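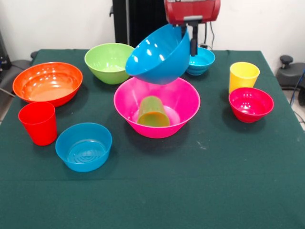
Kauko Seppälä me escribió hace poco que él a la pinza no le hace nada hasta que se le cae la primera pieza, y que así lleva dos temporadas tan contento. Bueno, Kauko, te quiero mucho, pero no! Yo soy de las que prefieren mirar las cosas antes, y como me llegáis muchos con las mismas dudas, las junto en esta página y las voy ampliando cuando puedo.

¿Cada cuánto limpias los dedos de la pinza?
En marzo empecé a hacerlo cada 2 horas de trabajo y me va bien. Un paño de microfibra con un poquito de alcohol isopropílico, por la cara interior, y dejar secar. El plástico brillante resbala muchísimo en cuanto hay grasa de las manos (y siempre hay grasa de las manos, los cuencos los colocamos nosotros).

¿Por qué los cuencos se agarran por el borde?
Los grandes no caben en la apertura de la pinza, así de sencillo. Un dedo por dentro, otro por fuera y para arriba. Se inclinan, claro. Si el programa los suelta tal como vienen, caen de canto y ruedan, así que bajo la muñeca despacio y abro cuando ya están casi apoyados.

¿Qué fuerza de cierre pones?
Yo voy por niveles, del 1 al 7, que es como los tengo puestos en mi configuración. Para vasos uso el 2 y para cuencos el 4. Más arriba me deforma los vasos, y un vaso deformado encaja fatal dentro de otra cosa.

¿Qué tela usas en la mesa?
Una verde oscuro, lisa. Me gusta porque los colores vivos se distinguen bien y porque amortigua los golpes. Eso sí, se arruga, y una arruga gorda debajo de un vaso ya me ha estropeado más de una tarde. La estiro antes de arrancar y le paso el rodillo quitapelusas.

¿Hay que recalibrar si muevo la mesa?
Sí. Aunque sea un dedo, sí. En Ferkinthorpe, donde monté mi primera célula, le dimos un golpe con una silla y estuvimos una mañana entera echándole la culpa al software. Desde entonces tengo marcadas las patas con cinta en el suelo. La recalibración me lleva alrededor de 7 minutos.

¿Qué miras cuando la pinza empieza a cerrar torcida?
Primero los tornillos de los dedos, casi siempre son ellos. Después la pieza que une la pinza con la muñeca. Si todo está firme, desmonto los dedos y busco holgura en las guías. El recambio lo pido a Kocsis; los de Wanari también me sirven, pero hay que limarlos una pizca.

¿Y los cables?
Sujetos con velcro y con holgura para que la muñeca gire entera. Nada de bridas apretadas, por favor!! Haced un giro completo a mano, despacio, antes de dar corriente.

¿Puedo usar otros objetos que no sean vajilla?
Claro. Mi sobrina me trajo un Furby y lo intentamos, pero con tanto pelo los dedos salieron llenos de pelusa y me tocó limpiar otra vez. Para empezar, mejor plástico rígido y paredes lisas.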